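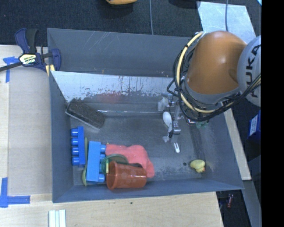
March 2018

I spent part of last winter trying to answer a question my sister-in-law asked over dinner: when can she buy something that picks up the playroom floor? She has two kids and no patience for articles about the future. I told her I'd look into it, and I've been reading and asking around ever since.

My short answer is no, she can't buy one yet.

Picking up a mixed pile is harder than it sounds. Take a bin with a rubber duck, a couple of toy blocks, a plastic spoon, a cup on its side and a crumpled cloth. A four-year-old can clear that without thinking. For an arm, each thing in it is a separate problem. The cloth has no fixed shape. The cup is see-through, and a lot of depth cameras do badly with see-through plastic. A spoon lying flat gives a finger very little to get under. The blocks are the easy part.

I used to work in a warehouse in Skureck, on the returns line, so I have some feel for this. We had 29 people on a shift, and most of what we did was take one odd thing out of a tote and put it in another. Management had a vendor in, a small company called Pendia, to try an arm on one station. They logged 1107 picks over the trial. It missed 176 of them, and someone had to step in for most of the misses. That works out to a bit better than five in six, which would be fine in a lab. On a line it means a person stands there all day waiting for it to fail.

The trial ended in June and the station went back to the way it was. I don't hold it against the machine. It was steady on boxes and hopeless on anything in a thin bag, and boxes were maybe half our work.

A house is worse than a warehouse in most ways. The light changes, the dog walks through, and the thing on the floor might be trash or might be somebody's school project. Nobody is going to bolt an industrial arm to the coffee table either — they're heavy and they cost more than my car.

What I told my sister-in-law is to ask me again in 5 years. She said the kids will be picking up their own stuff by then. I have my doubts about that too, having seen the older one's closet.

Next I want to look at laundry folding, and there's a video from Skatus I still need to watch all the way through.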